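Portas abertas na Lokeo: uma manhã a dobrar panos com pinças

Saí da visita à Lokeo com os pulsos doridos e uma vontade enorme de voltar. O dia aberto de fevereiro juntou gente que nunca tinha pegado num equipamento destes, e quem nos recebeu foi Mirsad Halilović, responsável pelo projeto Muvusen, que fala de roupa de cama como outros falam de futebol.

"As pessoas chegam à espera de um braço enorme a mexer-se sozinho", conta ele, a rir. "E eu ponho-lhes duas pinças nas mãos e digo: agora dobrem." O objetivo do Muvusen é ensinar robôs a tratar de tecidos a partir de gestos humanos, e a equipa já reuniu 3.308 repetições — dobrar, esticar, sacudir, pousar.

Pergunto-lhe porquê tecido, quando há tanta coisa rígida e bem-comportada para agarrar. "Porque um pano nunca cai duas vezes da mesma maneira! Uma caixa continua a ser uma caixa. Um pano, largamos um canto e já é outra coisa."
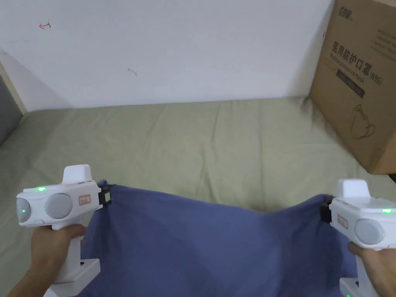
Visitas e demonstrações

Segurar um pano azul pelos dois cantos de cima, com uma pinça em cada mão, parece brincadeira de criança. Não é! As garras pretas prendem bem, mas perde-se o tato, e a borda do tecido faz logo uma curva no meio se os punhos se aproximam um pouco. Eu estava convencida de que tinha jeito (faço camas há décadas) e precisei de 14 tentativas para conseguir uma dobra decente.

Soon-im Myung, que orienta as sessões, tem uma paciência admirável. "Mais devagar, e olhe para o canto, não para a mão", foi-me dizendo. Ela veio de Javotholm, onde trabalhava com costura industrial, e nota-se: "Um tecido avisa antes de escorregar. Quero que a máquina aprenda a ver esse aviso."

E as tentativas falhadas, deitam-se fora? "Guardamos muitas", responde Mirsad. "Ver alguém corrigir um erro ensina imenso." A próxima demonstração será em Bratu, com toalhas e lençóis de elástico. Já perguntei se ainda me podia inscrever.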